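Stident Community Help
Workshops and Benches

Securing a maple board to a perforated metal table without marking the board

Posted by Lutfa Talukder
Viewed 463 times

I should be grateful for advice on the correct method of fixing a flat wooden board to a metal work table of the perforated type. Our department has recently been allocated a room with a table of this kind, painted blue, with small round holes in regular rows across the whole of the top. The room was previously used by another section, and no written instructions were handed over with it.

The board in question is maple, pale in colour and planed on both faces. It is intended to serve as a replaceable working surface for light assembly, sorting and the laying out of small parts which would otherwise fall into the holes. The board was purchased by the department in February and the cost must be accounted for, so I am reluctant to drill through it unless this is unavoidable. I have been informed by one colleague that double-sided tape is sufficient, and by another that nothing short of screws will be accepted at our next inspection.

I would ask respondents to address the following points. First, whether the board may be held at its edges alone. Secondly, whether any allowance should be made for the movement of the wood over the year, given that the heating in the room is switched off at six in the evening. Thirdly, whether the upper face should be oiled, varnished or left bare. The board measures 500 mm from front to back and is a little wider than that from left to right, with the grain running from left to right.

Vangelis Margaritis
Member, Benches and Fixtures

The board may be held at its edges, and in my view this is the preferable arrangement for the use described. It is the arrangement adopted in the workshop for which I am responsible. Bolts are threaded directly into the table immediately in front of the board, so that the front edge bears against them. No hole is made in the wood at any point.
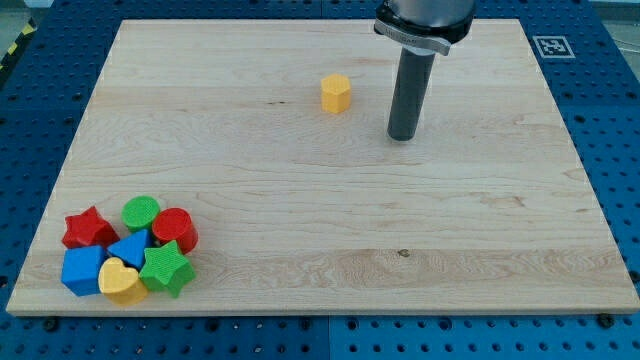

Maple board on the perforated table, with black hex-head bolts at the front edge, one near each corner.

The following procedure is recommended.

Clear the table and remove all dust from the area to be covered. A vacuum cleaner with a soft brush is suitable. Particles left between the board and the metal will cause the board to rock and will in time mark its underside.

Establish the thread of the holes before purchasing any bolts. Tables of this type are supplied in both metric and imperial patterns, and the two are easily confused by eye. A bolt of the wrong pattern may enter for a turn or two before it binds, and forcing it will damage the table. If the supplier's papers have been lost, try a bolt of known size by hand. It should run in freely under finger pressure.

Lay the board square to the rows of holes and bring its front edge up to the line of bolts. The bolts should be near the corners. Where they are placed close to the middle, the board is able to turn about them when pressure is applied to one side.

Tighten the bolts with the correct key until the heads are firm. They are not required to squeeze the wood. A head which has been driven hard against maple will leave a dent, and the dent will be permanent.

Provide some form of restraint at the remaining edges if the work involves pushing away from the operator or from side to side. Further bolts may be used, or small clamps if the position of the holes does not suit the width of the board. A thin sheet of non-slip matting beneath the board is also effective, provided that it is cut slightly smaller than the board and does not show at the edges.

With regard to the second point, wood moves very little along the grain and rather more across it. As your grain runs from left to right, the movement will be from front to back. On a board of 500 mm I would leave a gap of roughly 3 mm between the rear edge and anything fixed behind it. Boards which have been bolted tightly on all sides in a dry month are liable to rise in the middle when the air becomes damp.

I do not recommend double-sided tape. It holds well at first, but it is laborious to remove from perforated metal and the residue collects in the holes.

Lutfa Bandara

We used tape for two years and had no difficulty with it. The board was a small one. I accept that removing it took most of an afternoon.

Gayan Siddiqui
Member, Materials and Finishes

I am in agreement with the reply given by Vangelis Margaritis on the matter of fixing and will confine my remarks to the surface.

A board used for dry sorting may be left bare. Maple is close-grained and wears well, and a bare surface can be refreshed with fine abrasive paper whenever it becomes soiled. Grade 300 or thereabouts is often mentioned, but the nearest grade commonly stocked is 320, and this is perfectly adequate. Always work along the grain.

If oils, inks or adhesives are to be used on the board, a finish is advisable. Two thin coats of a clear hard-wax oil are normally enough. The same number of coats must be given to the underside and to the edges, including the end grain. A board finished on the upper face alone takes up moisture unevenly and may become cupped within a few weeks, after which no arrangement of bolts will persuade it to lie flat.

Varnish is not recommended where metal parts are slid about, as it chips and the chips find their way into the work. Rags used for applying oil should be laid out flat to dry in the open air and should not be left crumpled in a bin, as they may heat up and catch fire.

The board should be allowed to stand in the room for a week before it is fixed, supported on battens so that air may reach both faces.

Reply from Lutfa Talukder

I thank all respondents. The holes in our table have been found to be metric and suitable bolts have been ordered through the usual channel. The board is at present standing on battens as advised. The department has decided upon hard-wax oil, and the inspection requirement has been confirmed as relating to portable equipment only, so screws will not be necessary.

I would be glad to know whether the unused holes beneath the board ought to be plugged.

Vangelis Margaritis

It is not necessary to plug them. The open holes permit a small amount of air to reach the underside, and this is of benefit to the wood. Lift the board once or twice a year, clean beneath it and examine the bolts for rust before returning it to its position.

Thread status: resolved
Moderated by Solange Pichon
Replies to this thread are closed. Members with a related enquiry are asked to open a new thread under Workshops and Benches and to state the dimensions of the board and the pattern of the table.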